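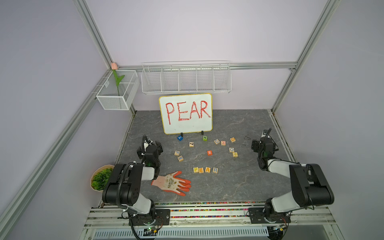 Small whiteboard with a practice word, letter blocks spread out in front.

Setting Up a Small Spelling Table

By Olaniyan | 6 July 2020
369 shares | 2 comments

A spelling table needs a flat top, one word in view and a clear area for the blocks. Keep the word short. PEAR works well: four letters, none repeated.

1. Write the word
Use capitals to match the blocks, in one dark or strong color. Red on white reads well from a seated position. Make the strokes thick and leave a finger's width between letters. Dry-erase ink left on for weeks will ghost, so wipe the board after each session.

2. Stand the board
Set it at the back, centered, on two small clip feet. Feet placed too close together let the board rock when it is written on. 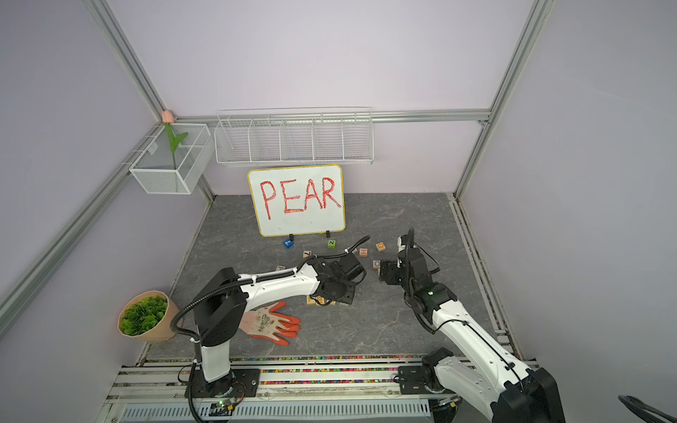 3. Spread the blocks
Single layer, no stacking. Put out letters that are not in the word as well, so there is some sorting to do. Turn each block until a letter faces up. Plain wood blocks show up clearly on a gray marble pattern.

4. Keep storage off the table
A divided wire shelf on the back rail takes the blocks afterward, sorted by compartment. Decoration goes in a hanging basket or to one side. An artificial tulip or a small potted plant needs no water near the wood.

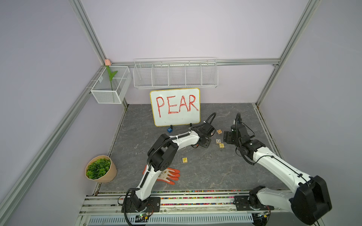 5. Clean
Wipe blocks with a barely damp cloth and air-dry them before they go back on the shelf. Do not soak.

2 comments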